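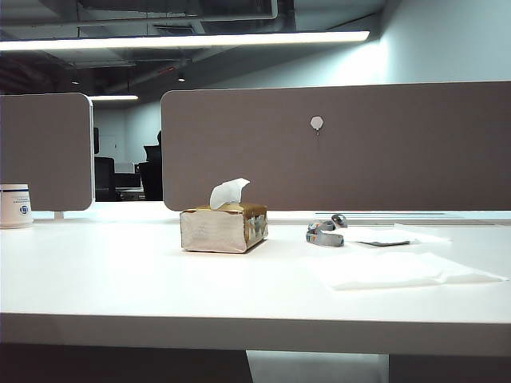

How long should a parish or village newsletter be? Four sides, folded once, and stop there.

OK so start with that, let it sit. People will want to argue. Let them, but later.

Intro – quick. Ran the Drurkby newsletter for 11 years, then helped get the Illell one going again. Both print, both free, both through the door. Not going to talk about websites today, someone always asks, park it till the end.

SLIDE 2 – the old Drurkby one

Sixteen pages. Hold up the copy, pass it round, GET IT BACK this time.
Seven pages of ads. Two pages of bus times that were out of date. Minutes of the meeting printed in full, tiny type.
Ask the room: who got past page three? Wait for hands.
700 houses, 16 pages, every month. Paper bill was awful. Folding was worse.

SLIDE 3 – what we cut

Bus times – one line with the phone number.
Minutes – three sentences. What was decided, what it costs, when it starts. Full copy pinned up in the library porch.
Recipes. Sorry. Got letters about the recipes, read the short one out, skip the long one.
Poems stayed. One per issue, max 20 lines or it doesn't go in.
Crossword – cut it, put it back two issues later. More complaints than the road closure.

SLIDE 4 – the front page

One story. Not the editor's letter. Nobody picks up a paper to read that the nights are drawing in.
Best front we did was the footbridge at Jelthorpe. Headline: BRIDGE SHUT TILL JANUARY. Big type, map under it, done.
Worst front: "A Busy Time For All". My headline. Own up to it.
Rule of thumb – if you'd say it to a neighbor over the fence, it can go on the front. If you'd only say it at a meeting, page three.

SLIDE 5 – getting people to write for you

Don't ask for articles. People freeze up. Ask them one question by phone and write down what they say. Read it back to them, then print it.
Deadline: give a fake one, a week early. Everyone in this room knows about the fake one now so I can't use it on you.
Clubs send in 600 words about the annual dinner. Cut to 60. Tell them first, once, in September or whenever their year starts, then you don't have to have the fight every month.
Names – check the spelling. Then check agian. We ran a correction on a correction. (pause, this usually gets a laugh, if not move on)

SLIDE 6 – money

Keep this short, running over already by here last time.
Illell prints 291 copies. Small run, so price per copy is higher, but they fold by hand in one evening.
Ads on the back page only. Same size box for everyone, same price. No half boxes, no favors, no "can you just squeeze it in".
Take payment for the full year up front. Chasing small checks every month will finish you off.
Drurkby went from color to black and white plus one color on the masthead. Got two comments. One was from the printer.

SLIDE 7 – Puma

Explain the name fast – Puma is just what we call the delivery list. Came from the first letters of the four rounds: Park, Upper, Mill, Alley. Not the shoes.
Each round has 200 houses at the very most, no more, or people quit in winter.
One person per round plus a spare. The spare is the important bit!! Put spare's number on the bundle.
Dogs, stiff mailboxes, gates that stick – write it on the list next to the house number. New person gets the list and doesn't have to learn it the hard way.
Show the filled-in sheet here. Check the phone numbers are blacked out before it goes on screen.

SLIDE 8 – type size

Print a page, put it on the floor, stand up. Can you read the headlines? Fine.
Then give it to the oldest reader you know, no glasses. Body text at 12 point. I know it eats space. Cut the story down, leave the type alone.
No text over photos. No text in a curve. No yellow.

Questions – leave ten mins, more if slide 6 went quick.

Likely ones:
– website? Yes have one, keep it dull, same stories, up a day after the print.
– anonymous letters? No.
– what if theres no news? Then print two sides. Drurkby did it once in the summer and it was fine.
– who has the final say? Editor. Get that in writing before the first issue.

Handouts by the door, folding demo after coffee. Bring own ruler.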